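Section 4: Fitting and levelling the Trurka folding table

Read this section through before you start. You will need a spirit level and the 4 mm key supplied in the Hemico parts bag.

1. Lay the table top face down on a blanket or carpet.

2. Unfold the legs one at a time until each brace clicks.

CAUTION: Keep fingers clear of the brace hinge. It closes sharply.

3. Tighten the eight brace screws by hand, then give each a quarter turn with the key. Do not use a power driver.

4. With a second person, turn the table upright. Do not drag it on its legs.

5. Place the level across the top, then along it. Turn the feet clockwise to raise a corner and anticlockwise to lower it.

Note: Each foot has 37 mm of travel. If this is not enough, move the table to a flatter part of the floor. Do not pack the feet with card.

6. Lock each foot with its ring nut.

7. Leave the table for an hour and check the level again. New feet settle a little on carpet.

Fitting a cloth

8. Wipe the top and let it dry.

9. Lay the cloth with an even drop on all sides and smooth it from the middle outwards. Small creases will ease with use.

10. Brush the cloth weekly. Do not iron it on the table, as heat above 200 °C marks the finish.

CAUTION: Do not sit or stand on the table. Spare feet and nuts are sold in sets (part 495). Thiele feet have a different thread and will not fit.

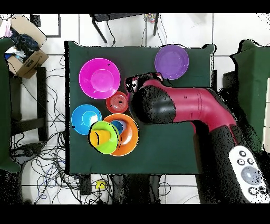
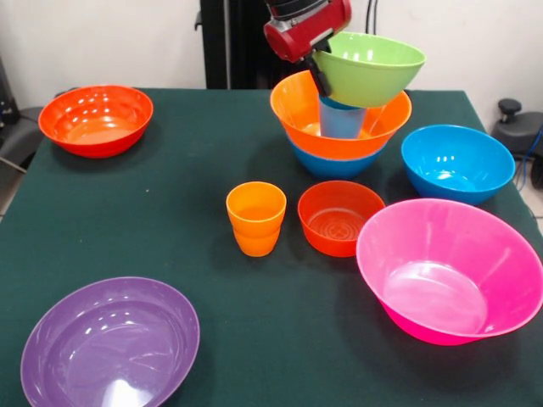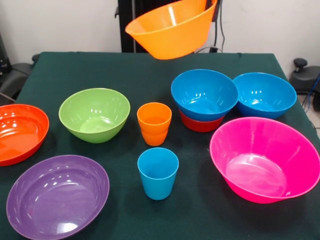
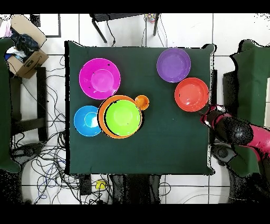
Fig. 4. Table with green cloth fitted, in use with plastic tableware.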